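Can a Two-Armed Robot Do Kitchen Chores Yet?
Final report, Hendthorpe project course

Busisiwe Fourie and Ruan Naidoo
February 27, 2024

1. Why we picked this topic

Our question was simple to write down: can a robot you could put on a table today do the small chores that people do in a kitchen without thinking? We did not mean cooking a meal. We meant scooping ice, putting fruit in a bowl, moving a plate, folding a towel. These take a person a few seconds each and they are the kind of work that would have to be solved before a home robot made any sense.

Ruan's first idea was to look at cleaning robots, but robot vacuums already work well enough and there are plenty of reports on them. Busisiwe wanted to look at shop floors. We ended up on kitchen chores, and added a short section on shops at the end because the two problems turned out to have a lot in common.

2. What we did

We read the manuals and course notes for two control programs used at Hendthorpe, Fuvora and Grorik. Fuvora is for driving the arms by hand, with a person moving a pair of small controllers. Grorik plays back what a model has learned from those hand-driven runs. We also went through a set of stored runs that were shared with our course. The set has 3691 runs in total. We did not watch all of them. We picked 393 that were labeled as kitchen chores and split them between us, and we both watched the same 100 to check that we judged them the same way.

For each run we wrote down three things: whether the chore was finished, whether a person was driving, and what kind of object was involved. When we disagreed we watched the run again together. Most disagreements were over what "finished" means. If a towel is folded but the corners are far apart, Ruan said finished and Busisiwe said not finished. We settled on asking whether you would leave it that way at home.

3. The work area

The table is marked out with blue tape. The tape gives the people setting up a run a way to say where an object starts, so that the bowl or the plate can be put in a different cell each time. A model that has only seen a bowl in one spot will often fail when the bowl is moved, so this matters more than we expected when we started.

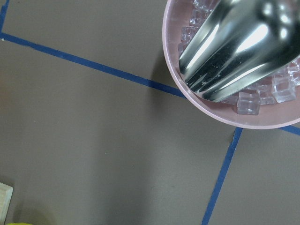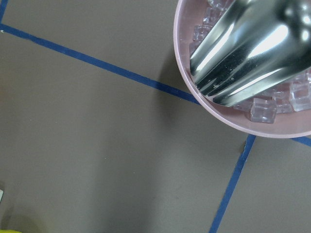
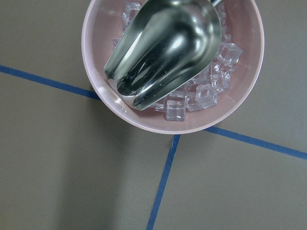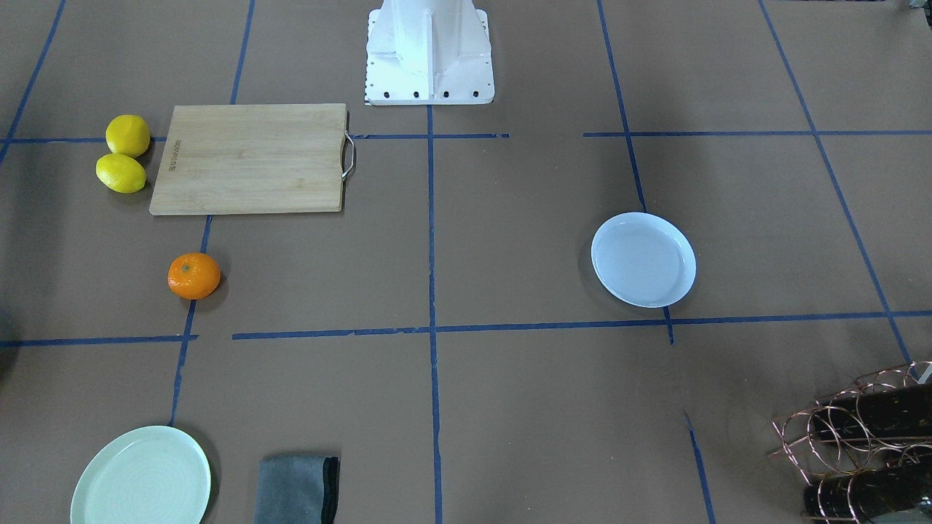

Figure 1. Work area with blue tape lines. First three: clear cubes and steel scoop in the pink bowl, wrist view. Last: wider view of a table with kitchen items and the robot base.

The wrist view and the wider view are used together. The wider view tells you where things are on the table but it is poor for small parts. The wrist view is good for the last bit of a reach, when the fingers have to line up with a handle, but it loses track of everything else.

4. What is hard about each chore

Scooping. A metal scoop is shiny and clear cubes let the color of the bowl show through, so both change how they look when the camera moves. The cubes also shift when the scoop pushes into them. A person feels this through the handle and pushes harder or wiggles the scoop. The arms we read about do not have much sense of touch, and the model has to guess from the picture.

Fruit. Lemons and oranges were the easiest objects in our set. They are bright, they are firm, and it does not matter much which side you grab. The main failure was fruit rolling away after a bad first try.

Plates and boards. A flat plate is hard to pick up because there is little room to get under the rim. A cutting board with a handle is easier, if the handle is turned the right way.

Cloth. Folding a towel was the chore with the most arguments between us, as described above. Cloth never lies the same way twice, and a small miss at the start of a fold gets bigger by the end.

Bottles. Taking a bottle out of a rack means pulling in a straight line. If the arm pulls at an angle the whole rack comes with it, and then the second arm is needed to hold the rack down.

5. Results

When a person was driving, nearly all the chores were finished in the end, though slowly. When the model was driving, fruit went well, boards and bottles were mixed, and scooping and cloth were weak. We did not turn this into a percentage. The runs were not picked at random, and the easy chores had more runs than the hard ones, so one number would look more exact than it is.

Speed was the other thing. Even the good runs looked slow next to a person. For a home this may be fine – if the towels get folded while you are at work, you may not care how long it took.

6. Shop floors

For this part we used a written case, the Visser grocery store, from our course reader. It has 3000 different products on its shelves. Putting goods on a shelf is a lot like the kitchen chores: mixed shapes, shiny packaging, tight gaps. The difference is that a shop has to be done by opening time, so the slow speed is a real cost there. A shop can choose its own shelves and boxes, though, and a home usually can't be rearranged to suit a machine.

7. What we would change

We should have agreed on the meaning of "finished" before watching anything. We lost most of a week going back over early runs. We would also note the starting cell of each object, which we only thought of after the first batch was done.

Our answer to the question is "some of them, slowly, if the table is set up well." Ruan plans to look at cloth only for his June project and will use the same 393 runs as a starting point. Our scoring sheet is in the course folder with both sets of marks left in.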